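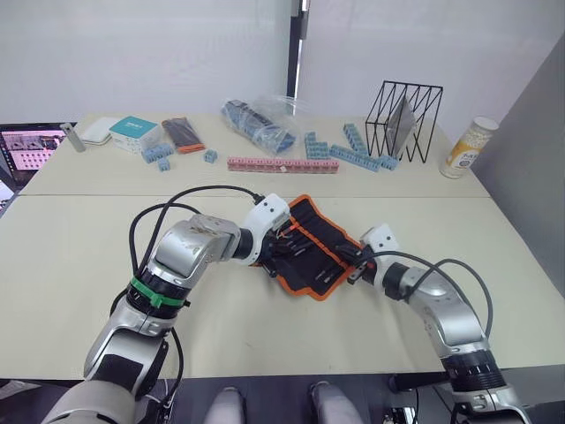
黒い布にオレンジの縁取り、工具ロールと作業机

工具ロールを売る会社の「私たちについて」には、たいてい職人の魂だとか一生ものだとか書いてあります。Firnuraはそういう言葉をあまり信用していません。布はすり切れますし、ゴムはいつか伸びます。そのうえで、小さな工具をしまう道具としては巻く布がまだましだろう、と考えている会社です。

会社のはじまり
Ylva Rønningが前の勤め先を辞めて始めました。最初に仕入れた工具箱は仕切りが細かすぎて、ビットを戻す場所を探すほうがネジを回すより長くかかったそうです。箱の在庫は13個残り、いまも倉庫の棚をふさいでいます。次に扱ったのが、ポケットを縫いつけただけの布でした。
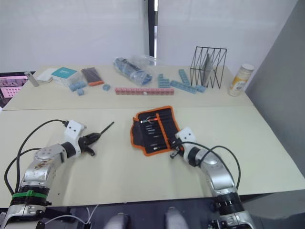
扱っているもの
細いドライバーや差し替えビットなど、手のひらに収まる工具と、それを入れる布のロールが中心です。「プロ仕様」という表示は使いません。どこからがプロなのか、社内で一度も意見がそろわなかったためです。

カタログは現在200点。増やせという声は取引先のMyklebustからよく届きますが、似たような六角レンチをもう一種類並べて誰が喜ぶのか、私たちにはわかりません。売れなかった品は6月に見直して外します。

整理術について
正直なところ懐疑的です。机を完璧に片づける方法の本は社内にも何冊かありますが、読んだ人の机がきれいになった様子はありません。うちで決めているのは、手前の机では工具を広げ、ほかの細々したものは奥の机に寄せる、これだけです。
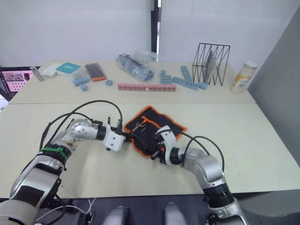 手前に工具ロール、奥の机には水色のブロックや袋など

布なので、しわが寄ります。きっちり平らに置きたい方には硬いケースをおすすめします。当社では扱っていませんので、よそでお求めください。ポケットに入れたものが絶対に落ちないとも申しません。逆さにして振れば、だいたいのものは落ちます。

検品はGunvor Bråtenの担当です。縫い目を引っぱり、ポケットに一本ずつ工具を差し、気に入らなければ返品します。仕入れ先には嫌がられています。「良さそうに見える」は検品票に書いてはいけない言葉になっており、書くと票ごと戻ってきます。
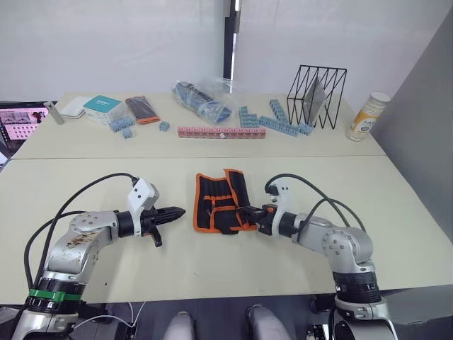
お問い合わせ
電話は午前10時からです。製品番号がわかる場合は先にお知らせください。いちばん質問の多い2856番は、ロールのみの販売で工具は付きません。WarierとTostixの製品がポケットに入るかどうかは、全部を試したわけではないのでお答えできないことがあります。工具の太さと長さを測ってからご連絡いただければ、入るか入らないかはお伝えします。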